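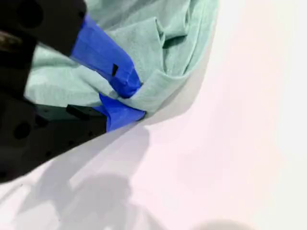 December 13, 2025

My grandmother ironed dish towels. I mention it because I have spent most of this week with an iron in my hand, and somewhere in the middle of the second evening I understood her a little better than I did when I was nine and thought it was the silliest thing a grown woman could do with an afternoon.

We had the big supper at the church hall in Rorkcombe coming up, and I had said yes to doing the napkins. I say yes to things in October that look very different in December, as anyone who lives with me will tell you. There were 200 of them, all cloth, all folded into damp little bricks in the bottom of two plastic tubs that had been in somebody's garage since last winter. They smelled like a basement. So before any ironing could happen there was washing, and before the washing there was a good deal of standing in the laundry room with a cup of tea, wondering whether paper would really be so bad.

Rakiya Okoro came over to help on the first night, bless her. She brought a pot of pepper soup and her own iron, an old Wendt with a cloth cord that weighs as much as a small dog. Mine is a newer thing with a lot of buttons and it spits. By eight o'clock we were both fighting over hers. I'd always assumed the steam did the work, but with cotton I think it's mostly the weight, and getting to it while it's still a bit damp. If it dries all the way you can press until your shoulder aches and the creases will just sit there looking at you. We ended up keeping the napkins rolled in a wet bath towel and pulling them out one at a time, and that made such a difference that I was a little annoyed at all the years I hadn't known it.

A few stains beat us. Candle wax comes out fine (brown paper, warm iron, keep moving the paper), and gravy gave up after a soak overnight, but there is something on one batch that I believe is beet, and it is going to be there when we are all gone. I folded those with the bad side in. If you got one, I'm sorry, and please don't unfold it next year either.

What I really wanted to write about, though, was the talking. Rakiya and I have known each other since our kids were in kindergarten together, and I don't think we'd had three hours in the same room since the summer. You can say things over an ironing board that you might not say across a table. Your eyes are on your hands. She told me about her mother's move, and the house she's trying to sell, and how strange it is to find your own school reports in someone else's drawer. I told her about my brother. Neither of us fixed anything, and I slept better than I had in a month.

The second night I was on my own with the radio, and that was nice too, in a different way. I thought about my grandmother's kitchen and the drawer by the stove where the towels lay in a stack so flat you could have set a level on it. She had five children and not much money and I suppose that drawer was one thing in the house that stayed the way she put it.

Obinna Ibrahim picked up the tubs this morning and put them in the back of his car with the folding chairs, and told me there could be up to 300 people if the weather holds, so perhaps there will be paper after all. I told him I hadn't heard that.

I'm going to bring the tubs home afterward and wash everything right away this time, and dry it properly, and find it a shelf indoors. Rakiya has already said she'll come back in January with the iron. I'm making the soup.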